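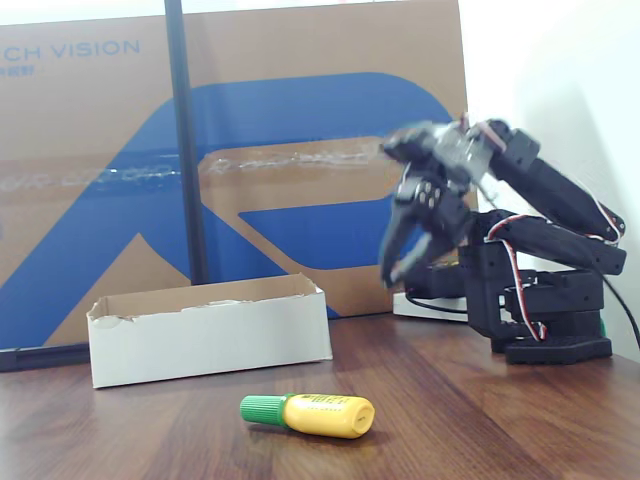 July 22, 2026

Glue bottle into white box, teleop from the leader arm. Table by the wall again, cardboard panel up behind as backdrop. Nadine Nasrallah drove the first block, I took over after lunch.

Bottle starts on its side, green cap pointing left. Going to vary that tomorrow, cap right and cap toward the operator, but wanted one clean orientation first.

Notes while driving:
- wrist lags the leader on fast swings. Slow down before the box, not over it
- torn rim of the box is higher in places, fingers catch if you come in low. Keep hieght till past the edge
- gripper closes fine on the middle of the bottle, slips near the cap
- watch the servo wires on the long links when folding all the way back

Episode 478 is bad, I let go of the leader mid-grasp. Delete before the Polus upload. Everything before it is ok to keep I think - Nadine to spot check.

Policy from February never saw this box so dont bother comparing. Retrain from scratch, first look at 100 episodes, then the full set once we hit 1000.

To do: retighten shoulder screws, tape marks for the base position, ask Dralberg about the spare wrist servo. Rename the task in the config, still says jullora_test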